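Clanden Survey of Harbor Fortifications, Volume 2: The Inner Batteries
Second edition, paperback, 767 entries
Reviewed 23 Apr 2012

The first volume of the Clanden survey covered the outer forts and was useful mainly to people who already owned a boat. Volume 2 covers the inner batteries, the powder stores, the barracks and the many small service buildings that went up behind them. I have used it on site visits since November and have checked a good part of it against the drawings held at the Fandton reading room. The notes below apply to the second edition only. The first edition had a different numbering system and should be avoided.

## Scope and arrangement

Entries are arranged by post, then by building number. Each one gives the date of construction, the builder where known, the wall and roof materials, the outside dimensions, the original use, later uses, and the present condition. Demolished buildings are included and are marked with a dagger. Buildings that were moved get two entries, one for each site, with a cross-reference between them.

This is the correct way to do it. A storehouse at the Tekleab battery was cut in half and hauled to the north shore, where it served as a bakery and later as a records office. Most guides list only the bakery. The Clanden survey lists both, gives the two sets of dimensions, and points out that they don't add up to the length of the original building. One bay went missing on the way.

The numbering follows the last official list for each post. Where a post used two lists at once, the editors pick the later one and print the earlier number in brackets. I tested 37 of the bracketed numbers against the quartermaster ledgers at Fandton and found a single error: the wagon shed at Sokaslow carries the number of the oil house next to it.

## Text

The editor, Corinne Halvorsen, has kept the entries short. There is almost no storytelling. A typical entry reads like a parts list, and readers who want to know what garrison life was like will have to look elsewhere. The introduction to each post runs to a page or two and covers the purchase of the land, the main building campaigns and the date of transfer or sale.

The section on brick is the best thing in the book. Bhavana Kamath sorted the masonry buildings by bond, brick size and mortar color, and shows that three structures long given to the first building campaign belong with the second. Her case for the west guardhouse is strong. The brick is a quarter inch shorter than in the buildings on either side, and the water table sits one course higher. Her case for the cistern house is weaker, as only the north wall could be reached, and she says as much in a footnote.

The chapter on wood frame buildings by Iolo Owen is less even. He is good on trusses and sill repairs. He is less good on dates, and falls back on "early" and "late" without saying early or late in what. The mess hall at Sokaslow is called early in the entry and late in the index.

## Maps and drawings

There are fold-out maps for the four largest posts, all at 1:1000. The scale is printed as a ratio only, with no bar, so a photocopy made at any other size is useless for measuring. A bar scale would have taken up half an inch.

North is at the top on every sheet except the one for Tekleab, where it points to the lower left. The arrow is there, but it is small and sits inside the parade ground, where it looks like a flagpole symbol. I walked a fair distance toward the wrong seawall before I noticed.

Plan drawings are clean and well lettered. Jericho Castillo measured most of them by hand, and the sheets give both overall and running dimensions. I taped the east casemate row at Sokaslow and came within an inch of his figure over the full run. Section drawings are fewer. The magazines in particular need them, as the vaults and air passages can't be understood from a plan.

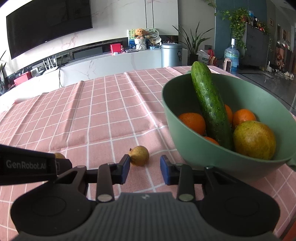 The fold-outs are glued to the inside back cover along one edge. On my copy two of the four have begun to pull away – the paper is fine, but the glue strip is narrow and gets bent each time a sheet is opened in wind. A pocket with loose sheets would have been better.

## Index and sources

The index is by building name and by number, with a separate list of builders. There is no index by use, so finding every bakery or every stable means reading through the whole book with a pencil. Felicidad Dagdag's source list makes up for some of this. It is sorted by archive and then by box, with the sheet count for each box, and it notes which drawings are too fragile to be pulled. I saved a full day at Fandton by reading it first.

## Field use

The book fits in a coat pocket, but only just. The cover is coated and sheds light rain. The type is small and the dagger for demolished buildings is smaller, so it is easy to go looking for something that is no longer there. The page edges have no thumb tabs. I added my own with tape, one for each post.

## Verdict

Recommended for anyone who records or repairs buildings at these posts. Casual visitors will find it heavy going and would do better with the folded guide sold at the ferry landing. Owners of the first edition should replace it, mainly for the brick chapter and the corrected numbers. An errata sheet is tucked in at page 2, and the corrections on it should be copied into the entries before the slip gets lost.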